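去Kisow看自动化车间,顺便聊聊那边的人

上个月就跟朋友念叨想去看看Kisow的开放日,结果报名拖到最后一天才想起来,还好有位子!2024年7月1日,一大早坐班车过去,门口发了访客牌和一双丑得要命的防静电鞋套,我那双还大了两号,走一路拖一路。

先说这地方是干嘛的。Kisow做光纤跳线和线缆的分拣、检测、装袋,厂房不大,3000平米,在岗的有200人。机械臂是从Lernano买的,调度软件叫Trimport,屏幕上全是小方块跑来跑去,我盯着看了半天也没看懂(讲解的小姑娘说她刚来的时候也看不懂,我就放心了)。

从吵到安静

进去第一感觉是安静。我以前在电子厂干过暑假工,印象里就是传送带哐哐响、班长扯着嗓子喊。这边装袋线上只有气阀“嗤”一下“嗤”一下的声音,两个大姐站在料架旁边聊孩子中考,手上也没停。

我凑过去问,机器来了以后活儿是不是轻松了?大姐想了想说,腰是轻松了,眼睛更累。以前一个班插拔865个接头,手指头晚上回去都是麻的,现在重复的动作交给机械臂,她们管换料、看报警、挑它拿不准的件。另一位插嘴说最烦的是夜班报警,跑过去一看,就是个防尘帽歪了,按一下复位又好了,气得想踹它一脚哈哈。

工资这事我也厚着脸皮问了。会处理报警的有技能补贴,不会的还是老样子。培训排在下班后,家里有小孩的不太方便去,意见挺大,听说9月要改到上班时间里。到底改不改,她们自己也不敢打包票。

先在电脑里练

下午去的是仿真室,我最喜欢这一段!新任务上线之前,先在电脑里搭一个虚拟的工位让机械臂练手,灰色的两指夹爪对着一张木纹桌子,桌上有绿色的光纤接头,还有光盘、书、手机这些杂七杂八的东西。带我们的工程师说,真工位上从来不会像标准图那么干净,所以练的时候也不能只摆接头。
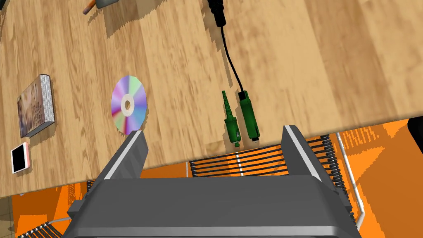 那些岗位去哪了

回程前有个问答,有人直接问:裁了多少人?主管没躲,说装袋线少了两个班组,一部分人转去检测和仿真室,也有人自己走了。仿真室里就有一位以前是装袋的,现在负责摆虚拟工位,哪种线容易缠、哪种接头容易拿反,她比写程序的清楚多了。不过这种位子总共也没几个,我心里还是有点嘀咕。

食堂的红烧茄子不错,可以多打一勺。想去的话早点报名,穿合脚的平底鞋。下一站打算去Mnguni的仓库看看,听说那边的搬运车会自己排队充电,等约上了再来写。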